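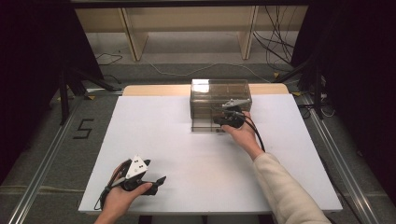
Family papers at home: quick tips

Putting this up fast before the next batch of emails. Mostly stuff I keep repeating to people who just inherited a closet full of somebody's life and want to write it up.

Before you touch anything
Wash hands, dry them all the way. Skip the lotion. Cotton gloves are fine for negatives but clumsy for thin paper, you'll tear a corner. No coffee on the table. No pens either, pencil only.

Sticky albums from the 70s
The magnetic page kind. Get the pictures out if they'll come. Dental floss, unwaxed, slide it behind the print and saw gently. If it fights you, stop and scan the whole page. Do not use a hair dryer, I know what the internet says. Copy down any captions on the page first, in order, becuase once the prints are in a pile you will not remember which cousin was which.

Paper clips, staples, rubber bands
Off. Rusty staples: bend the legs up from the back with a dull butter knife, then lift. Old rubber bands that melted on, leave them till they're brittle and flick off the crumbs.

Musty smell
Open box with the papers in it, inside a bigger lidded tote, with a dish of baking soda sitting in the tote. Not touching the papers. Two weeks, sometimes longer. If you see actual fuzzy mold, take it outside, bag it, and call somebody who does this for a living.

Where to keep it
Inside closet, off the floor. Attic is too hot and the basement floods, even yours. Shoeboxes are ok for a month while you sort. After that get acid-free. Sudheer Kartha wrote to ask about cedar chests. No. Great for sweaters.

Labeling
Soft pencil on the back, along the edge, light pressure, on something hard. Full names. "Grandma" is no help to anyone in 20 years. If you aren't sure of the year write a question mark after it. Shiny modern prints won't take pencil so put the info on the sleeve instead.

Scanning
Wipe the glass first and again every 15 prints or so you'll get the same hair on all of them. Backs too if there's writing. Name files year first, then place, then who. My mother's set came to 208 and I named the first bunch by hand with no system, had to redo every one.

Getting the story down
Start in the middle. School, first job, the house with the bad stairs. "I was born in" is where everybody gets stuck. Put one picture on the table and talk into your phone while you look at it. Kamala Pillai did hers this way with her aunt, at the kitchen table after supper, and got 54 typed pages out of it by January. Ask what things cost. Ask what was for dinner. Ask who drove.

Keep the wrong dates in the first draft, fix later. Don't correct anybody while they're talking.

Copies
One at home, one at a relative's, one online. Thumb drives go bad in drawers. Check them when you change the smoke alarm battery.

Will add slides and home movies when I get to it. Newspaper clippings too, those need thier own page.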